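Test pressing skips on the B side and hats sound spitty, is it my mixdown or the cut?

Domnica Căpraru
Posted in Vinyl & Pressing

Ok so first record ever, please be gentle. Four track EP, techno, kind of dubby, going out on my own little label (Skularon, it's just me). Test pressings came back from the plant yesterday and the A side is lovely. Really happy. B side not so much.

Problems are:

B1 skips on one of my turntables about where the bassline comes in. Same place every time. The other deck plays it fine, same cartridge model, older needle.

B2 has really nasty hats. Sort of spitting? On the digital master they're crisp but not harsh. Gets worse toward the end of the track, by the last break it's like someone frying something.

Details in case they matter. 12 inch, 33 rpm. A side is short, B side comes to 15 minutes with the gap. The bass on B1 is a two-oscillator patch with a chorus on it because I thought it sounded wide and nice in headphones. Cut was done by Mondetti from the same files I sent to the digital distributor, they asked if I had a separate vinyl master and I said no becuase I didn't know that was a thing. Run is 355 copies, not started yet, plant is waiting on my approval.

Do I reject it? Who pays if I do? And do I have to fix the mix or can they just cut it quieter? Release is meant to be September and I've already told two shops.

grooveandbear

Wide bass. Didn't even need to read the rest.

Stereo low end makes the stylus move up and down as well as side to side, and if the two channels are far enough out of phase the groove gets super shallow, needle has nothing to hold on to, off it hops. Chorus on a bassline is the classic. Take the chorus off or put a utility plugin on the bass and make everything under 100 Hz mono. Sum it to mono first and listen though, if the bass disappears when you do that then it's the patch and you need to bounce it again, a filter won't bring it back.

Also check your kick. People forget the kick. If you layered a stereo sample for the top make sure there's no low junk in the sides.

Cutting quieter helps with skipping some but then B side is way lower than A and DJs will moan at you. Fix the mix.

Reject it yes. That's what tests are for.

Domnica Căpraru

Just did the mono thing. Bass doesn't vanish but it goes really thin on the low notes, so I guess that's my answer on B1. Kick is fine I think. Hats still a mystery, they're not even that wide.

lowpassmartin

My 12 came out fine with stereo bass so not always a problem. Probably your needle. Have you cleaned the record? Test pressings are dusty. Mine skipped too and I turned up the tracking force a bit and it was ok after. I'd approve it, September is soon and plants are slow, if you lose your slot you could be waiting ages. Most people are going to buy the digital anyway lol

grooveandbear

Don't approve a record that skips please. If it jumps on one decent deck it's going to jump on a bunch of other people's and they will all email you. Clean it, sure, check the tracking force, sure, but set it to what the cartridge maker says and leave it there. Same place every time with the bass coming in is not dust.

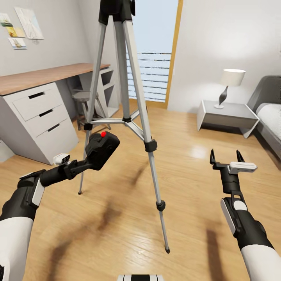
Floarea Ilie

Agree on the bass so I'll skip that. The hats are a different thing and the mix is only half of it.

Inner groove. The record turns at the same speed the whole way but the circle gets smaller, so near the label there's less groove per second to fit the same high end into. Bright stuff suffers first. Hats, claps, esses on vocals. That's why it gets worse as B2 goes on, your hats didn't change, the space did.

Stuff you can do:

Swap the order. If B1 is the darker track put it last and let the bright one have the outside. Costs nothing. I did this with my Admasu record and it fixed most of it on its own.

De-ess the hats. Yes a de-esser on hats. Set it so it only grabs the sharp ones. Or just turn them down a touch, they will feel bright enough on wax.

Take the limiter off the master. This is the one I'd push hardest. You sent the digital files, so I bet they're squashed flat. A crushed master doesn't cut louder, it cuts worse, and the engineer has to pull the whole side down to cope. Send 24 bit files with the limiter bypassed and let them set the level.

Ask about 45. 15 minutes is too long for 45 at club level on a 12 so you'd have to lose a couple minutes somewhere, long intro maybe? But if you can trim it's a big difference in the top end. If not stay at 33, it's fine.

Money. If the lacquer was cut right from what you sent, you pay for the recut. If it was a plating fault you don't. Ask them to play the test on their own deck and compare with the reference, most will. Give them the number scratched in the run-out, not the track name, saves a day of emails. And you probably only need to redo the B side! A side stays as is.

Email the plant before you touch the mix. Just say B side rejected, new files coming, can I hold my slot.

Domnica Căpraru

Ahh ok this is so helpful. Limiter was absolutely on, it's pinned the whole way through. Run-out says 1506 and then a B so I've sent them that. Swapping the order means redoing the labels but those aren't printed yet either so whatever.

Plant says they'll hold it if files are in by noon tomorrow. Rebouncing now. The shop in Nallville says they don't mind if it's late. Will post when the new test shows up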